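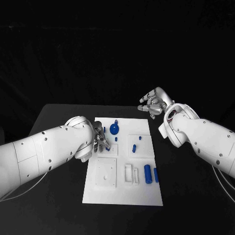
*Black fabric behind a dark tabletop, white subject. Folds barely visible.*

**Runon Forums › Lighting and Backdrops › Black fabric keeps going gray**

**flatfield_ed**

I shoot small catalog items against black. The picture at the top has the background level I want: dark enough that the folds almost disappear, with the tabletop still lit. My own background comes out charcoal, and the wrinkles are easy to read even after I steam the cloth.

Setup:

- Hokelell black cotton, medium weight, hung from a crossbar
- Table edge 44 inches in front of the cloth
- One softbox, camera left, slightly above the product
- Manual exposure, ISO 100, f/11
- White painted walls, low white ceiling

Hokelell sells a heavier synthetic velvet for a good deal more per yard. Before I order it I would like to know if the fabric is the problem.

---

**grommet_hole**

The fabric is part of it. Plain cotton has a visible sheen at shallow angles, and most black dye reflects more than people expect. Velvet pile traps light. I changed over two years ago and stopped masking backgrounds.

Brush it all in one direction after you hang it. If the pile runs two ways you get patches, and they show up worse than wrinkles.

---

**tungsten_leftover**

I would leave the fabric alone for now. White walls and a low ceiling are the first thing to fix. A softbox in a room like that lights the whole room, and the cloth is in the room.

Test it before spending anything. Set your normal exposure, turn the softbox off, and take a frame. That tells you what the ambient light contributes. Then turn it back on, hang a dark blanket between the softbox and the backdrop, and take another. Compare the background values in both.

---

**flatfield_ed**

Ran both tests Thursday evening. Values are 8-bit, averaged over a patch near the middle of the cloth.

| Condition | Background |
|---|---|
| Normal setup | 44 |
| Softbox off | 0 |
| Blanket between softbox and cloth | 13 |

So ambient is nothing, and most of the gray is direct spill. I assume the remaining 13 is bounce from the walls and ceiling.

---

**tungsten_leftover**

Agreed. Put a grid on the softbox and you will get most of the blanket result without the blanket. Feathering helps too: turn the box toward the camera until the product only catches the near edge of the beam.

For the last part, tape black paper to the ceiling over the table. It does not need to be neat.

---

**grommet_hole**

Those values were measured on cotton. Same light on velvet would have started much lower. I don't see how the test rules the fabric out.

---

**tungsten_leftover**

It doesn't rule it out. It shows that the cheaper fix gets from 44 to 13 with the cloth already on the bar. Velvet under bad spill still shows a bright stripe wherever it folds toward the light.

---

**pm_halfstop**

Distance has not come up yet. With a small source, doubling the distance from light to cloth costs two stops. A softbox follows that less closely at short range, but it still falls off. Can you pull the table forward?

Moving the light closer to the product works the same way. The product gets brighter, you stop down to compensate, and the background drops with it.

---

**flatfield_ed**

I have space to bring the table out to 85 inches from the cloth. Any farther and I am standing in the hallway.

The light is already close. If I bring it in more, the falloff across wide items gets obvious.

---

**pm_halfstop**

85 is plenty. You also get the cloth well out of focus, and that softens whatever folds are left.

---

**selvedge**

Two notes on cloth care.

1. Don't machine dry the cotton. Mine came out covered in lint, and lint is bright under side light. Line dry, then a lint roller.
2. Stretch it. Spring clamps down both sides of the stand take out more creases than steam does.

Hwang in Pestside sells theater offcuts if anyone is local. Wool serge, no sheen at all. It is heavy, so check your crossbar rating first.

---

**grommet_hole**

Serge is a fair middle option. It sheds less than velvet as well.

Also check your tone curve. Some camera profiles lift the shadows by default. I have seen a background drop several values from a profile change alone.

---

**flatfield_ed**

Checked — I was on the standard profile. The linear one takes a little off the background, but the midtones need work afterward, so I am staying on standard and setting the black point by hand.

Current state: table at 85 inches, grid on the softbox, black paper on the ceiling, cloth clamped on both sides. Background reads 4. White items hold at 94 percent in the brightest areas with nothing clipped.

Still on the cotton. I may pick up a piece of the serge when this one wears out.

---

**grommet_hole**

4 is good for cotton. I would still take the velvet for anything shot from a low angle, where the cloth fills more of the picture and the grid does less for you.

---

**tungsten_leftover**

For low angles, no argument. What grid did you end up with?

---

**flatfield_ed**

Fabric egg crate, 40 degree. It sags a little in the center. I have not seen any effect from that yet.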